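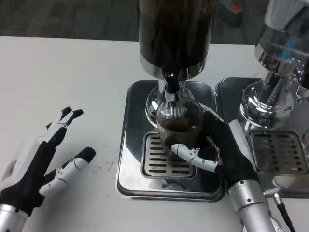 Why does coffee served from a dispenser taste worse at three in the afternoon than it did at nine in the morning? It has been sitting there since nine, and the drip tray has been sitting there since Monday.

Gelldale Evening School
Beverage Service, Unit 2: Self-Serve Coffee
Handout prepared by Catarina Louro
Reading time: 4 minutes

Please read this before the practical. Last term I assumed everyone had, and we spent forty minutes mopping.

1. Where we left off

Unit 1 covered brewing. We agreed, after a longer argument than the subject deserved, that a decent batch can be made by anyone who owns a scale and is willing to look at it. Unit 2 is what happens to the batch afterward, when it is handed over to the public.

The public wants three inches of coffee in a glass and wants it now. It will not read your sign. Wen-hsiung Liu ran the breakfast counter at the Veder for years and put up a very good sign, laminated, with arrows. Guests leaned their newspapers on it.

2. Glass or cup

A cup hides everything. Clear glass shows the color, the level, and any grounds that got through, so it keeps the staff honest. It also shows fingerprints, and ribbed glass is a little kinder in that respect. The ribs give the hand something to hold, too.

Hold the glass low, near the base, while it fills. Keep fingers away from the rim, where somebody's mouth is going, and out from under the spout. Stand the glass on the grate. People like to hover it an inch up, as if the machine might bite, and then the stream wanders and the tray gets the difference.

Stop well short of the top. A partly filled glass can be carried across a room. A full one can be carried to the first chair leg.

Note on heat: thin glass gets hot fast. Use tempered glass or a handled one for anything fresh off the brew, and warm it first with tap water.

3. The drip tray

More marks are lost here than anywhere else in the course. The tray is for drips. It is not a sink, a saucer, or a place for spoons.

— Lift the grate out and wash it by itself. The slots hold coffee that a wipe across the top will never reach.
— Empty what's underneath before it is full. Carrying a brimming tray to the sink is a skill, and we don't teach it.
— Dry polished steel with a clean cloth, along one direction. Wet steel spots, and on a mirror finish every spot has a twin.
— Wipe the spout last, with a separate cloth. Yes, separate.

Margus Org asked whether a tray that looks clean can be skipped. Run a white napkin along the inside corner and then ask me again.

4. Two dispensers, one table

If you have two side by side, decide what each is for and stick with it. At the Ruggiero one was regular and one was decaf, and they were swapped whenever somebody cleaned them. Perihan Ağca found this out by being awake until dawn.

Leave elbow room between them, and some clear table at the front for putting things down. A white tabletop looks sharp and forgives nothing, so plan on wiping it more often than you'd like.

5. Keeping a log

Write down the time each batch goes in. Our school counter poured 2,093 glasses in the fall term and 3,796 in the spring, and the log is the only reason I can tell you that. The difference was largely exam week.

Discard anything past the holding time we set in Unit 1. Do not top up old coffee with new. You will get a larger amount of old coffee.

For the practical

Bring two cloths, a timer, and closed shoes. You'll pour, carry, serve, and strip down one tray, in that order. Passing is 76. Muammer Kırmızıgül is grading and he does bring his own napkin.

Contact: front office, Gelldale Evening School | © Gelldale Evening School | Back to top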